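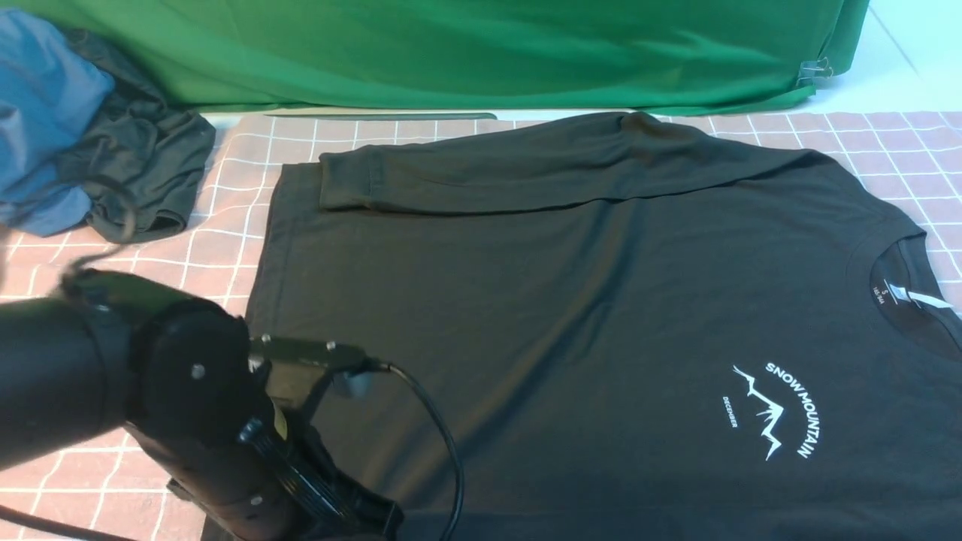 Breakfast at the Flomano

It is a quarter of an hour before the first guests, and in the dining room of the Flomano the butter is still too hard. Nighat Hayat presses one piece with the back of a knife, makes a small face, and moves all the dishes to the shelf over the bread oven. "It must be soft, but it must not shine," she explains to me. "If it shines, I start again."

I have come to Drukamstead for the breakfast. People travel to this town for the river and for the old market, and most of them sleep one night and continue to the coast. In the evening they eat at one of the restaurants by the bridge, of which Ustari is the best known and deserves it. But my sister-in-law stayed at the Flomano in May, and when she came home she did not speak of the river at all. She spoke of an egg.

The hotel stands at the top of the station road, in a house which was built for a grain merchant and which afterwards was a music school. The entrance is rather dark. There is a bench, a stand for umbrellas, and a reception desk so low that the person behind it seems to be sitting in a bath. Then one passes a glass door, and suddenly there is the dining room, with tall windows on the garden side and a ceiling of pale green. The tables are covered with heavy white cloths that reach almost to the floor. The chairs do not match. I was told they were bought in several auctions by the first owner, who could never resist a chair.

There is no buffet. I must say this early, as some readers will be pleased and others will already have turned the page. A guest sits down, and within a moment there is a pot of tea or coffee, a glass of water, and a basket with bread under a cloth. After this comes a plate of fruit, cut small, with a spoonful of thick yoghurt. Only when the fruit is finished does somebody ask about the eggs. The whole meal needs an hour if one does not hurry, and I did not see anybody who hurried, except for a man with a train to catch, and he was given his toast in a paper bag with great kindness.

The kitchen belongs to Josphat Lukumay, who arrives before it is light and who prefers to talk with his back turned. He worked many years on dinner service in larger hotels. He likes mornings better. At dinner, he says, the guest has made a decision to enjoy himself, he has put on a good shirt, and he will forgive you many things. At breakfast he has just come out of bed and forgives nothing.

His eggs are cooked slowly in butter in a small pan, one portion at a time, and they are taken from the heat when they still look unfinished. He puts them on toast made of the Flomano's own brown loaf. There is salt, and a little chopped chive from the garden, and nothing more on the plate. I asked whether the guests do not miss a tomato or a sausage. They can have a tomato or a sausage, he answered, on another plate. I ordered both on the second morning, out of professional duty, and the sausage was good and quite peppery. But I understood why it had been kept away from the eggs.

The bread deserves its own paragraph. The dough is mixed in the evening and left in the cellar, where the temperature does not change much between summer and winter. It has a dark crust and a slightly sour taste, and it contains barley flour, which makes the inside a little damp and heavy. With the butter (soft, not shining) and with the plum jam it is the thing I think of most now that I am home. There is also a white roll for children and for those who are afraid of crust.

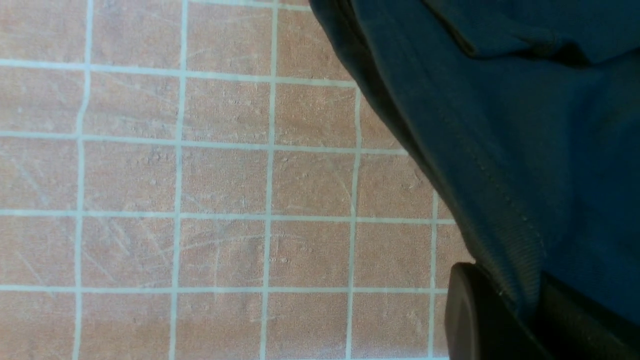 Razia Marwat has eaten at the Flomano on every visit to Drukamstead, and she does not agree with all this praise. The fruit, in her opinion, comes too early and is too cold, and an hour is too long to sit in front of strangers before one has woken up properly. The old breakfast had a side table with cheese and cold meat, where you could take what you wanted and go back to your room. "I liked to eat in my slippers," she said to me. "Now I have to be dressed and polite."

I can feel sympathy for this. A served breakfast asks something from the guest. It decides the order and the speed, and it takes away the pleasure of walking past the pastries a second time as if by accident. In a big hotel it would hardly be possible. The Flomano is small enough, and its mornings are long enough, but on the first day even I looked around for a table with small boxes of cereal, only to know where it was.

The change was made by Mohsin Kakakhel, the manager, soon after he took over the house. His reason was partly money. When he looked at what was thrown away after each buffet, he felt ashamed, and he was also shocked by the bill. But he tells another story with more pleasure. As a young waiter he served breakfast in a hotel with 300 rooms, and his work there was to fill up dishes. He filled the scrambled egg and he filled the melon. In the whole season, he says, he did not bring one plate to one person. When he had a dining room of his own, he wanted the plates to be carried.

It was not accepted at once. Some regular guests wrote letters, and a travel agent who used to send walking groups stopped sending them. Mr Kakakhel kept the letters and showed them to me in a folder. One of them is six pages long and speaks mostly of ham. He answered each of them by hand, and the writer of the ham letter came back the following spring, ate everything, and asked for a discount.

What I had not expected was the tea. In hotels of this size one usually receives a bag on a string and a cup of water which has boiled some time ago. At the Flomano there is a short list on a card, with a black tea, a green tea, one smoked, and a spiced house blend called Malik, which is cooked with milk in a pan and brought in a covered jug. The list was made by Shigeru Sakamoto, who stayed here as a guest for a long winter and complained so precisely about the tea that he was asked to improve it. He visited the kitchen with a thermometer. He threw out the old pots, as their spouts dripped on the cloths, and chose brown ones which do not drip and which are, I have to admit, quite ugly.

The Malik is strong and sweet with cardamom at the front and something like black pepper behind it. I drank it on both mornings and also once in the afternoon, when the dining room is closed and one may sit with a jug in the little library beside the stairs. The recipe is not secret. Ms Hayat wrote it down for me on the back of an order slip, and I have tried it at home two times with moderate success. I think my milk is wrong.

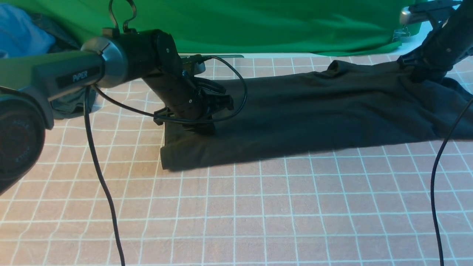

Dark grey cloth on a white-lined, peach-pink work surface

By the middle of the morning the sun has moved behind the big pear tree and the room becomes greener. This is the best hour. The families have gone to the river, and those who remain are reading or looking out at the garden. Ms Hayat goes from table to table with the coffee, and she has a manner of waiting one step away until you lift your eyes, so that you never have to stop in the middle of a sentence. A couple by the window had finished long ago and were discussing, in low voices, whether it would be improper to ask for more bread. They asked. It came warm, with more butter, and the jam spoon had been changed for a clean one.

A few practical remarks. The front rooms hear the early trains, and light sleepers should ask for the garden side, where the beds are also a little wider. The lift is narrow, and a large suitcase has to travel alone. Breakfast is included in the price of the room, and people who stay elsewhere in the town can come too, if they telephone on the evening before and if the house is not full. Dogs may lie under the table in the library but not in the dining room. There is no printed menu for the eggs, so it is best to say simply how you like them, and if you do not know, to let Mr Lukumay decide.

On my last morning I asked him for the recipe as well. He turned round from the stove for the first time and looked at me as if I had asked for the recipe for water. Butter, eggs, a small flame, he said, and then the toast was ready and he turned back again.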